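Writing down the rules

I spent most of January rewriting the bench rules for our arm, and I want to put down what changed before I forget why. The old document was 12 pages and had been copied from one we got with a previous machine at Brarberg. Half of it covered a conveyor we have never owned. The new one is 4 pages. It hangs on the wall at the Listville shop and there is a second copy in the drawer with the spare fuses.

The first thing to go was the word "careful." It showed up all over the old rules. Be careful near the arm, be careful when changing tools. You can't check whether a person was careful. You can check whether the speed limit was set before the first run of the day, so that is what the rule says now.

The second change was about who holds the pendant. One person holds it, and that person does not reach onto the board. If a part has to be moved by hand, the arm is stopped first and the holder says so out loud. Montserrat Galindo wanted this one in bold, and she got it.

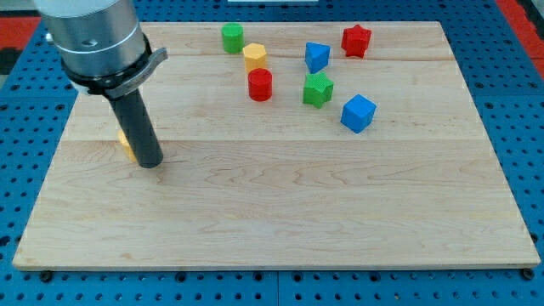 Tool clearance took the longest to agree on. Our old number was measured from the flange, so it was wrong every time we changed to a longer tool. The new rule measures from the lowest point of whatever is mounted, and it gets measured again after every tool change, even if the same tool goes back on. With a long rod like the dark gray one, the rounded tip works just over the wood, and a wrong offset will put it into the board before anyone gets to the stop. First approach after a change is now at 20 percent speed, with no parts under the tool.

Layout got its own section too. Parts start on the far half of the board and the near half stays clear. We used to let people set things up any way they liked, and then two people would run the same program and get different results and argue about it. The start layout is now printed on a card, one card per program, and the card number goes in the log.

The log itself is still on paper. I tried a shared file for a while under the project name Dika and people forgot to open it. Paper gets filled in. Run 3733 went in last night at the bottom of a page, with the tool, the speed and the initials all there, so I'm leaving it alone.

One thing I haven't settled is what to do about visitors. Bermúdez keeps them behind a painted line and I like that, but our room is narrow and the line would run through the doorway. For now they stand by the cabinet and the arm stays stopped until they are there — I'll write that up properly when I've measured the room again.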